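Clireck FAQ
Perception and planning in simulation

What is Clireck?

Clireck is a set of tools for running and checking tabletop manipulation tasks in simulation. It covers camera rendering, object pose estimates, motion planning and the log viewer. It doesn't include a simulator. Most users run it on top of Skellell.

Which camera views does the pose estimator use?

Two by default: a close view and a wide view of the table. Each view gives its own estimate, and the fusion step combines them. You can turn either one off in the settings file under "views".

Why does the close view report low confidence when an object is right in front of it?

The estimator needs enough of an object's outline to fit a shape. At short range it may get one curved side and part of a rim, with the rest outside the image. It will still label the pixels, but the pose is marked "partial" and the planner won't use it for a grasp.

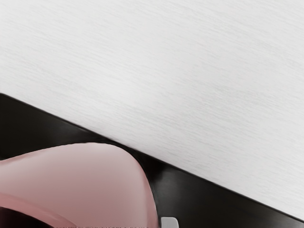

Brustgate: We had the same flag on nearly every run until we raised the weight of the wide view. After that the close view only mattered for the last few moves. It would help if the log said which view the final pose came from.

The log does this from the October release on. Look for the "source" column. In older versions you have to open each view separately.

Can the estimator tell two objects of the same color apart?

Yes, if there is a visible gap between them in at least one view. Masks are split by shape and depth as well as color. When two masks touch in every view, Clireck reports one object and adds a "merge" warning.

Do reflections cause false detections?

They can. A glossy surface may show a faint copy of an object under its base. Turn on "plane_check" and the estimator drops any mask that falls below the support surface. Leave it off for tasks where objects sit inside a bin.

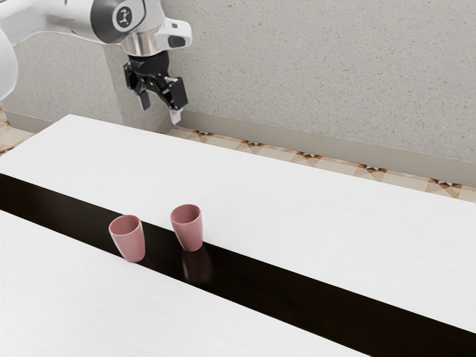

Wide view: gripper partly open, two pink cups on the dark strip.

How many samples does the planner try?

The limit is 3,000 per request. If no path is found, it shortens the approach distance and tries once more with 1,000. You can lower both numbers, but below 900 we see more failed plans near walls.

How long are logs kept?

The viewer keeps the last 200 runs and deletes the oldest first. Pin a run to keep it - pinned runs don't count toward the limit.

Can I use my own planner?

Yes. The Arabzadeh plugin is the shortest working example. Copy its folder, change the name in the manifest and restart the planning service.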